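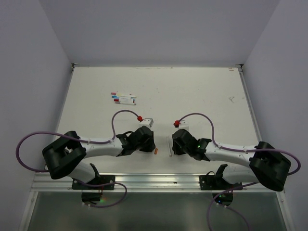 *The white worktop, with gray walls on three sides and an aluminum rail along the near edge.*

# Work Surfaces, Page 9: The White Table

This page is part of the Rakeck gallery of tables, benches and counters. The gallery has 20 pages so far. Most of them cover older furniture: packing benches, a pair of drafting tables, the long counter from the Oyelaran shop. The white table is one of the plainest pieces in the set, and it gets more mail than any of the others, mostly from people setting up a small work area of their own.

The questions tend to be about the color, the walls and the upkeep, so the notes are grouped that way.

**The top**

Matte off-white. It has picked up faint scuffs and specks, and there is a small dark scribble mark toward the right side. The tiny tag near the far right corner is still on.

A matte top is easier on the eyes than a glossy one under overhead lights. It does show dirt sooner. Pencil and rubber marks are the most common on any white surface, and most of them lift with a damp cloth and a drop of dish soap. Avoid scouring pads. They leave a shiny patch, and on a matte surface the patch is more noticeable than the mark was.

**The walls**

Light gray, at the back and on both sides. Thin metal edges run where the walls meet the table.

Readers ask whether three walls make a table feel cramped. For small work, no. Things that roll stay on the table, and a plain gray background makes it easier to find a dropped screw or a bit of thread. For anything long, such as cutting fabric or wrapping a picture frame, an open bench is the better choice – see the Oyelaran counter on page 8.

If you are painting walls for a similar setup, pick a gray a step darker than you think you need. Next to a white top, a very pale gray reads as white by late afternoon and the corners get hard to see.

**The front edge**

A horizontal aluminum rail with grooved channels, and a dark glass panel below it.

Grooved rail collects dust and crumbs. A dry paintbrush gets into the channels better than a cloth does. Brush along the groove toward one end and vacuum there. Dark glass shows fingerprints and every bit of lint, so wipe it last, after the top has been done, or you will be doing it twice.

**Cleaning order**

We do our own tables on Friday, in this order:

- Brush the walls from the top down
- Brush the edges where the walls meet the table
- Wipe the top with a damp cloth, then a dry one
- Brush and vacuum the rail
- Wipe the glass

**Other pages**

Page 8 is the Oyelaran counter. The Itero shelving and the Likico stools have pages of their own further on. We plan to add two folding tables in January, and the drafting table page will get new captions at the same time. Corrections can be sent through the form on the main gallery page – please include the page number.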